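Momero puts tray-laying on the training rota at Kerslake

Kitchen staff to set the pace for new serving arms, and to be paid for doing so

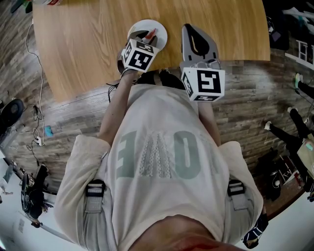
Hand-held grippers at work over a plate on a wooden table.

Contract caterer Momero is to bring automated plating to its Kerslake site from February, starting with the part of the job that staff there have long voted the dullest.

The Kerslake kitchen sends out up to 934 plates a day. Most of them need a garnish, a wrapped biscuit or a small something placed on the rim, and until now each small something has been placed by a person thinking about lunch. Under the new scheme, called Flirkier, that task passes to a pair of fixed arms at the end of the line.

The arms learn from people. Eleven members of the kitchen team have been trained to work with hand-held grippers, picking up and putting down items on plates while wearing a harness. Sessions last 31 minutes, a length settled after a long discussion in which half an hour was felt to be a bit abrupt. Time in the harness is paid at the supervisor rate.

No jobs will go at Kerslake as a result of the change. Hours freed from the plating line will move to hot food and to the serving counter, where customers have asked for shorter queues and, in one case, more conversation. Early starts on the line will end for everyone except the arms, which have raised no objection.

Staff also keep the final say on the work. Anyone on shift can stop the arms, and a plate judged ugly goes back. The kitchen's own guide to ugliness runs to two pages and is being revised.

A second site, Trisby, will follow once the Kerslake line has settled. Trisby serves 600 plates a day and has already asked whether the arms do washing-up — they do not.

Notes to editors: visits to the Kerslake line can be arranged outside lunch service. Hairnets are provided.

Last updated: February

Contact the Momero press desk | © Momero | Back to top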